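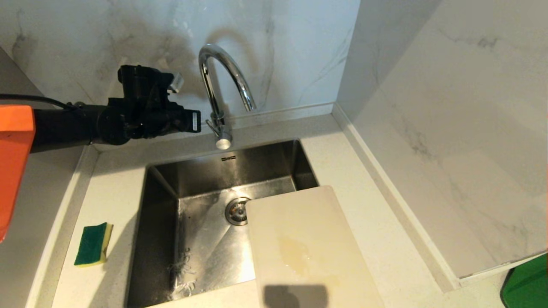 Steel sink and gooseneck faucet in a cream speckled countertop.

Herkotley Motocross Club: questions we keep getting about used bikes and first races

Should I buy an ex-race bike for my first season?
Probably not. Sellers love the words "race prepped." Ask what was prepped, when, and by whom. If the seller can't show receipts, assume the top end is tired and price it that way.

The ad says 3 hours on the engine. Is that true?
It might be. Hour meters come off with two screws, and a new one starts at zero. Look at the footpegs, the frame paint where boots rub, and the sprocket teeth. Those are harder to reset.

What is a fair price?
Oksana Kobzar, who runs our swap list, won't post a beginner 250 over $4,000 without a service record. We think she's too generous. Keep $500 back for tires, a chain and whatever the seller forgot to mention.

Do I need the Baek suspension kit?
Our riders have tried it. Illia Koval says it's worth a second a lap. His lap sheets from May don't show it. Set your sag properly first, then ride a month before you spend anything.

Will a race school make me faster?
Some will. Be careful with any school that sells you a $2,000 package before a coach has watched you ride. Ask for a single day. If they refuse, you've learned something for free.

Which class should I enter?
The slowest one that will have you. Vaughn Bellamy handles sign-up and will move you if you're winning by half a lap. So far he hasn't had to move many people who were sure he would.

Is the Ivach track safe for beginners?
Safer than it was. The big double has been cut down and there are more flaggers. It is still motocross, and "beginner friendly" on the flyer is the promoter's opinion. Walk the track before practice.

Can I get a refund if it rains?
Only if we cancel. Mud is not a cancellation.

Who do I ask about something else?
Tamara Kushnir answers the club mailbox, usually within a couple of days. Please don't ask her which brand is best.

Page last checked 17 February 2024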